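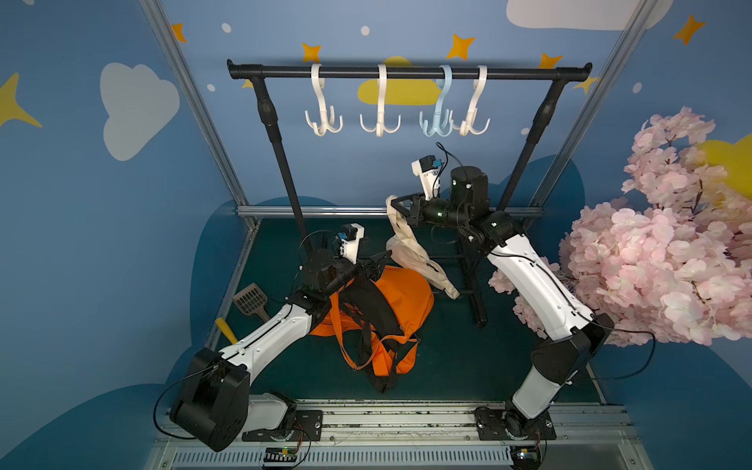

How much weight can the Lunby wardrobe rail carry?

The Lunby rail is rated for 27 kilograms of clothing, spread evenly along the bar. Heavy winter coats should be hung toward the legs, and lighter garments toward the center.

Search products Enter keyword or item number Go

Lunby Wardrobe Rail, Freestanding

The Lunby rail is supplied by Bullix to schools, clinics, theaters and residential homes that require hanging space without fixing anything to a wall. It is delivered flat in one carton and is assembled with the hex key provided. Two persons are recommended for assembly.

Construction

The bar and legs are powder-coated steel. The feet are fitted with replaceable rubber pads suitable for tile, linoleum and sealed wood. On carpet, the pads may be removed and the wide glides fitted in their place. Casters are not available for this model. Customers who need a rolling unit are referred to the Ganar series.

Care

Wipe with a damp cloth and a mild household cleaner. Abrasive pads and solvents will damage the coating and are excluded from the warranty. Bolts should be checked 4 weeks after assembly and again each November, before the winter coat season.

Accessories

Toom garment covers fit the Lunby rail and are sold in packs of 5. Dividers for sorting by size or by ward are ordered separately. Labels can be printed to the customer's text, with a minimum order of 2,000 pieces.

Warranty and spare parts

Bullix grants a warranty of 5 years on the bar and legs from the date of delivery. Pads, glides and bolts are wearing parts and may be ordered singly. Please quote the item number printed on the carton or on the assembly sheet.

Institutional orders

Written quotations are prepared by Mirjam Lanz, Contract Sales. Questions concerning assembly, replacement parts or returns should be directed to Waltraud Hollenstein, Customer Service. Goods may be returned unassembled and in their original packaging. Return freight is charged to the customer unless the goods arrived damaged or incomplete.

Prices and specifications valid as of Jul 19, 2026.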